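Leave the Top of the Cart Alone

By Žofie Ševčík

I have worked with ward carts for 24 years, first in Stesholm and now in Denberg, and I have one opinion that my colleagues find too strict. The top of a cart is a place to work. It should not be a place to keep things.

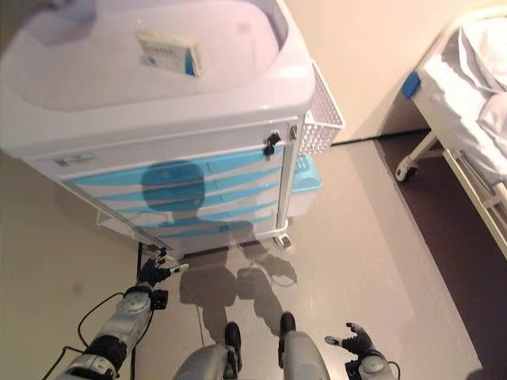
Page last changed: December, 5 p.m.

A cart like this one has a deep tray on top with a raised lip, and I think the lip is what makes trouble. It was put there so that a thing does not roll to the floor, but people see it and feel invited. First comes one small box. It lies a little crooked, it belongs to somebody, and the next person does not want to touch it. By the evening the box has company, and whoever needs a clean surface must first move everything to the bed.

The drawers are under the tray, in light blue, and they ask only for one pull. I know the objection: the drawers have a lock. On our ward the key stays in it during the shift, so I do not accept this. The mesh basket on the side is also better than the top, if we agree what lives in it. In Denberg we agreed on gloves, and it took us 5 meetings.

The bin I would defend against anyone. It hangs low under the basket, and some colleagues complain that they must bend. I prefer to bend. A bin at the height of the hands gets used as a second shelf.

My last point is the floor. A shiny floor is pleasant to look at, but it shows every mark, and a cart that is parked always in the same place will hide the dust behind its casters. Please move the cart before you mop, and wipe the casters too. 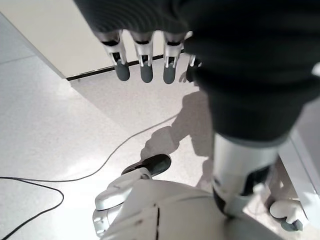
Down at floor level, where the mop has to reach.

I was told that a rule about one box is too small for an essay. Maybe so. I still open the drawer and put the box inside, and I would like the next shift to do the same.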